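Cistlow Oral History and Street Names Project
Progress report to the Sirwood Fund
27 January 2019

Dear Jinfeng Lü,

It has been a very good half year, and I'm glad to have the chance to tell you what your grant has been paying for. When we wrote to you for support we promised to collect the stories behind the street names of Cistlow before the people who remember them are gone. We are well into that work now, and the stories are better than I dared to hope for (and I had high hopes!).

Interviews

We have recorded 93 interviews so far. The target for the whole grant period is 200, so we are a little behind the pace we set ourselves, mostly on account of a slow start in the summer when many people were away. Things picked up quickly once the evenings got shorter. The longest interview ran to six hours over several visits, with a retired mail carrier who could recite his entire route house by house and who had an opinion on every name along it.

Most of the people we talk to start by saying they have nothing to tell. Then you ask what their mother called the street, and off they go. We have learned to leave the recorder running while the coffee is being poured, always with permission, and we now get the consent form signed before the first cup so that those early minutes can be used.

What we are finding

The official register gives a single name and a year for each street. The spoken record is much richer. Plomix Lane, for instance, is in the register as named for a landowner. Several people told us, quite separately, that it was named for a button works that stood at the lower end, and one woman still has a card of the buttons in her sewing box. We found the works in an old trade directory under a slightly different spelling, so both accounts may have some truth in them. I would love to settle this one before the final report and have set aside a day at the county archive for it.

Then there are the names that never made it onto a sign at all. The Long Drag, Soup Corner, Back of Dai's. That last one came up again and again, and it took a while to work out that people meant two different places. Dai ran a grocery store that moved across town when the owner's son took over, and the nickname went along with it. Older residents use it for the first spot and younger ones for the second, and families can argue about it quite happily for an entire afternoon. 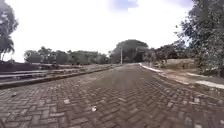 What happens to a nickname when two groups of people use it for different places?

Both uses go into the index, each with its own map point, the years it was in use as far as we can tell, and a link to the interviews where it comes up.

Transcription

This is where we have had to change our plan. We budgeted for transcribing each recording in full, and that takes far longer than the hours we allowed. Guangming Yuan, our transcriber, has tried a different approach since the fall: a full transcript for any interview that deals with a disputed or unrecorded name, and a timed summary for the rest. The summaries are really useful. You can find a passage in a minute or so, and the recording is there for anyone who wants the exact words. With your agreement we would like to keep working this way through the end of the grant.

Guangming has also put together a list of local spellings, which sounds dry and is a joy to read. It has saved us from at least one bad mistake, where we had been treating one family as two because half of them dropped a letter from the surname.

Public events

We held two listening evenings in the library reading room. The first was a modest affair. For the second we had to bring in chairs from the children's section, and people stayed until the lights were dimmed on them. We play short clips, put a large map on the table and hand out pencils. The penciled notes from the second evening alone gave us about a dozen leads, and most of those people have since agreed to be interviewed.

The school has asked for a version of the evening for its older students, with homework that sends them to interview a grandparent or a neighbor. We hadn't planned for this and it costs very little, mainly photocopying, so I have said we would like to do it.

Money

Spending is close to budget. Travel is under, as most people live within walking distance of the library. Equipment is slightly over because one recorder had to be replaced, and the new one is the same model so that the batteries can be shared. Transcription will come out as planned if you agree to the change described above. The full statement of accounts is attached separately, with receipts.

Next steps

In February we start on the streets north of the railroad, where we have very few interviews so far. Quite a few families there moved in during the same few years, and I expect the names to tell us a lot about how that part of Cistlow was laid out and sold. We also want to go back to some of our first interviewees with questions we didn't know to ask at the time.

The online index is being tested by library staff. It works well for searching by name and rather badly for searching by map, and the map is what everyone wants to use, so that gets fixed first. I will send you the link as soon as the map loads properly on an ordinary home computer.

If you would like to come and hear some of the recordings, please do. The button works interview is the one I would play you first.

With warm thanks,
Project coordinator, Cistlow Oral History and Street Names Project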